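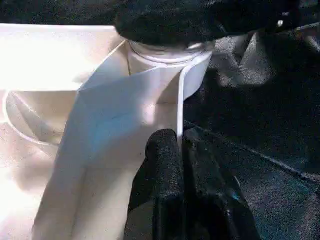 White plastic container with a round neck and raised collar.

Storing and Decanting Liquids in the Workshop

Feb 19, 2019

Most problems with stored liquids start at the container. The notes below cover household cleaners, distilled water, soap concentrates and water-based finishes. Fuels and strong solvents need approved cans and are not covered.

Choosing a container

Look at the recycling mark on the base before reusing anything. HDPE (number 2) is the usual choice for soaps, bleach solutions and most water-based products. PET (number 1) is fine for water and vinegar but goes cloudy or brittle with some cleaners. Polystyrene should not be used for liquids of any kind that will sit longer than a day.

Never put a workshop liquid in a container that held a drink or food, even with a label on it. Never put bleach in a container that held ammonia or an acid cleaner.

Bleach breaks down in light and warmth. Keep it in opaque plastic, below 70 °F if possible, and replace it after 9 months.

Fill level

Leave headspace. Water-based liquids expand when they freeze, and an unheated garage will get cold enough in most northern states. For a 1000 ml bottle, stop at 935 ml if it stays indoors. If it will spend the winter in the garage, stop at 700 ml, or better, bring it inside in October. Water-based finishes are ruined by freezing whatever the fill level.

Mark the fill line on the outside with a paint marker before pouring. Regular felt marker rubs off HDPE within a few weeks.

Pouring without glugging

Glugging happens when air has to get in through the same opening the liquid is leaving by. With an offset neck, hold the container so the opening is at the top of the tilt and not the bottom. The liquid then runs out under the air. It looks wrong the first time, but the stream stays even until the container is nearly empty.

With a centered neck, tilt slowly and keep the stream thinner than the opening. A long-stem funnel with ribs on the outside lets air escape from the receiving bottle. If the funnel is smooth, lift it slightly or lay a piece of string alongside the stem.

The Chege funnel set has ribs on the two larger sizes only. The small one needs the string.

Caps and leaks

A screw cap seals on its liner or on a molded ring inside the top. Wipe the rim before closing. Dried soap on the rim causes most slow leaks, and tightening the cap harder will deform the liner. To test, close the cap, lay the container on a dry paper towel and leave it overnight.

Foam liners harden with age. Replacement liners can be cut from closed-cell foam sheet with a hole punch of the right size – trace the inside of the cap first. Pukolel sells a 1/16 inch sheet that works for most household caps.

Vented caps are for products that give off gas, such as peroxide. Do not swap in a solid cap, and do not store a vented container on its side.

Labels

Write the product name, the dilution and the date filled. Cover the label with clear packing tape that runs past the paper on all sides. Keep the original label or a photo of it for anything with a hazard statement.

Cleaning out an empty

Rinse three times with a small amount of water, shaking each time with the cap on. Three small rinses remove more than one large one. For soap film in the corners, add a spoonful of uncooked rice and a little warm water, shake, and strain. Dry upside down on a rack with the cap off.

Related pages: Shelf Spacing for Heavy Jugs; Removing Adhesive From Plastic; Istness Spray Bottle Repair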